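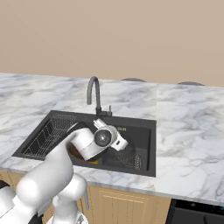
## About the Drullance group

Drullance is a robotics research group in Allemthorpe, led by Idun Holmgren. We study how an arm can learn kitchen tasks in simulation before it is given a real kitchen.

Our current method, Gruleson, trains one policy on 500 simulated sink layouts. Bowl position, rack position and lighting are varied between runs. The policy receives wrist camera images and joint angles only.

In our October trials, grasp failures fell by nearly 40 per cent against our earlier baseline, Bach. Transfer to hardware is still weak for bowls lying under the wrist, where the view is poor.

Yen-ting Liao maintains the simulator. Nandi Molefe runs evaluation and answers questions about the data.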